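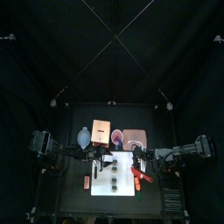
Black fabric walls, with two wires crossing over the table.

In November the last ferry leaves Gistholm before five in the afternoon, and after this the island belongs to the people who sleep there. When I came there were 237 of them. In summer there are many more, but the summer people do not know how dark it can be.

I grew up in a city where the sky at night was orange, and I thought all skies were so. My first evening on Gistholm I walked from the harbour to my rented room without a lamp, and I had to feel for the edge of the road with my shoe. I was a little afraid. Then I looked up and stayed in the cold much longer than I had planned.

The island decided to switch off its street lamps at ten o'clock after a long quarrel. Cyprian Sowa, who was then teaching at the school, was against it. "I thought of my mother and the steps by the church," he told me. Now he is for it, though he still wishes for one lamp at the steps. His mother bought a torch and complains about the batteries.
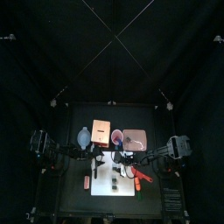 Dark cloth on every side, and the pale brackets at the table's edge.

On the mainland, Plikport has chosen the other way. The town put up 619 new lamps along the sea front, and on a cloudy night their light reaches Gistholm as a yellow stain above the water. Some islanders are angry about it. Others have children who work in Plikport and walk home late, and they say less.

I asked Mrs Urbańczyk, my landlady, if she sleeps better now. She thought about it while she cut the bread. She sleeps the same, she said, but she wakes at a different hour — and when she wakes, she goes to the window first and puts the kettle on after.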